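Randivbridge Community Hall
Annual Interior Safety Checklist, with Comments
Inspection date: January 4, 2026
Building areas covered: entrance, main hall, kitchen, corridor, storage, plant closet
Key: P = pass, A = attention needed, F = fail, N/A = not applicable

Section 1. Floors and walking surfaces

1.1 Entrance mat flat and secured at all edges -- P
1.2 Floor tile sound, no rocking or hollow units -- A
Comment: Two tiles inside the kitchen door sound hollow when tapped. No movement underfoot yet. Re-bed before the April inspection. Use the same grout as the corridor repair.
1.3 Grout lines intact -- P
1.4 Changes of level marked -- A
Comment: The strip on the single step to the storage room has worn smooth at the center. Replace the full width. A patch in the middle will lift.
1.5 Slip resistance after cleaning -- P
Comment: The cleaning product was changed to Hiltex neutral floor cleaner last year. Follow the dilution line on the bucket. Stronger mixes leave a film.

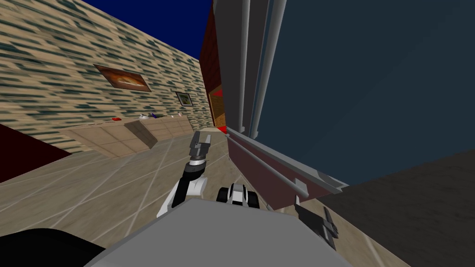
1.6 Walking routes free of cords -- F
Comment: Extension cord laid across the corridor to feed the water cooler. Removed during the visit. A fixed outlet is needed on the cooler side of the corridor. Until then the cooler stays unplugged.

Section 2. Exits and escape routes

2.1 Exit doors open fully with one hand motion -- P
2.2 Clear width maintained to final exit -- P
2.3 Exit signs lit on normal supply -- P
2.4 Emergency lights hold on battery for full test period -- A
Comment: Unit 164 at the rear exit dimmed before the end of the test. The battery is original. Replace the battery and repeat the test at full length; a short flick test does not count.
2.5 Door closers pull to latch -- A
Comment: Kitchen door stops just short of the latch when the kitchen fan is running. Adjust the closing speed with the fan on.

Section 3. Fire equipment

3.1 Extinguishers on brackets, pins and seals in place -- P
3.2 Service tags current -- P
Comment: Tags signed by Simiyu Fire Service. The tag on the kitchen unit is hard to read and should be rewritten in ink.
3.3 Fire blanket reachable without passing the stove -- F
Comment: Blanket hangs behind the stove. Move it to the wall beside the door. This was noted last year and not done.
3.4 Alarm panel shows normal -- P
3.5 Call points unobstructed -- P
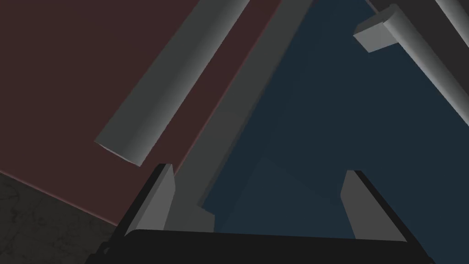
3.6 Detector heads clean -- A
Comment: Dust on the heads in the storage room. Vacuum with a soft brush and log the work. Do not wipe with a damp cloth.

Section 4. Electrical

4.1 Distribution panel closed, circuits labeled -- A
Comment: Circuit labels do not match the corridor sockets after the rewiring. Trace and relabel. Typed labels preferred -- the pencil ones have already faded.
4.2 Ground fault devices trip on test button -- P
4.3 Clear working space in front of panel -- P
4.4 Portable appliances free of damage -- P
4.5 Space heaters -- N/A

Section 5. Storage and shelving

5.1 Load limits posted -- P
Comment: Clonis wall racking, posted limit 500 pounds per bay. The lower bay is posted at 600.
5.2 Racking fixed to wall -- P
5.3 Heavy items stored low -- A
Comment: Folding tables, nearly 35 pounds each, are stacked on the top level. Move to the floor rack.

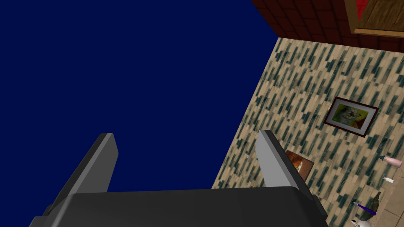 5.4 Cleaning chemicals in original containers -- P
5.5 Ladder feet and rungs sound -- P
Comment: One rubber foot is hardening. Acceptable for now. Check again in April.

Section 6. Follow-up

Items marked F: 1.6, 3.3. Complete before the next public booking.
Items marked A: 1.2, 1.4, 2.4, 2.5, 3.6, 4.1, 5.3. Complete before the April inspection and enter the completion date in the building log.
Keep this sheet in the log with the previous year's copy.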